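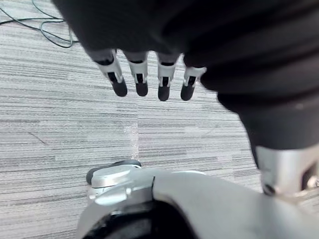

4. Roasting seeds and nuts

This section covers roasting with the Flellow countertop roaster, model 946. Complete the first heating run in Section 3 before roasting any food.

4.1 Preparing the seeds

1. Separate the seeds from the pulp. Small strings of pulp may stay on; large pieces will scorch.
2. Rinse in a colander under cold water.
3. Spread the seeds on a dish towel and pat dry. Leave them uncovered for 2 hours, or overnight in humid weather.
4. Weigh the dry seeds. The drum holds up to 80 percent of its volume. Do not fill past the line marked MAX.

Note: Shelled nuts do not need rinsing. Go to 4.2.

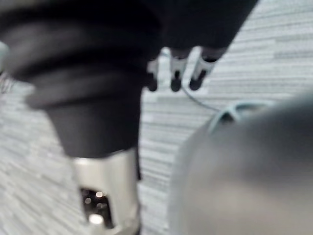

4.2 Loading the drum

1. Turn the dial to OFF and unplug the unit.
2. Lift the lid and pull the drum straight up by its handle.
3. Add the seeds, then oil. Use one teaspoon of oil per cup of seeds. More oil will collect in the drip tray and smoke.
4. Add salt and dry spices. Do not add sugar, honey or syrup at this stage (see 4.4).
5. Close the drum door until the latch clicks.
6. Lower the drum onto the drive pin. Turn it slightly by hand. If it spins freely, it is not seated; lift it out and try again.

CAUTION: Never run the heater without the drum in place.

4.3 Roasting

1. Plug in the unit and set the dial to SEED or NUT.
2. Press START. The drum turns for one minute before the heater comes on.
3. When the tone sounds, press SHAKE once. The drum reverses direction to break up clumps.

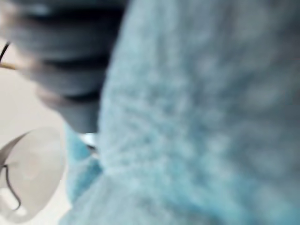 Pressing SHAKE a second time ends the cycle early, and the fan will start.

4. Let the fan run until it stops by itself. A full load takes roughly 58 minutes from START to fan stop. Half loads finish sooner.
5. Remove the drum with oven mitts and empty it onto a tray.

CAUTION: The lid and the drum handle stay hot after the fan stops.

Note: Units sold with the Hitberg power base have no SEED setting. Use NUT and end the cycle at the tone. 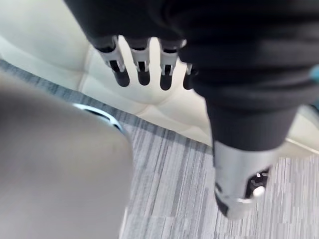
4.4 Sweet coatings

1. Roast the seeds plain, as in 4.3.
2. Warm the syrup in a separate pan and stir in the hot seeds off the heat.
3. Spread on parchment paper and leave until hard.

Do not return coated seeds to the drum. Hardened sugar on the door latch is not covered by the warranty.

4.5 Storage

Cool completely before closing the container. Unsalted seeds keep longer than salted ones. For cleaning the drum, see Section 5.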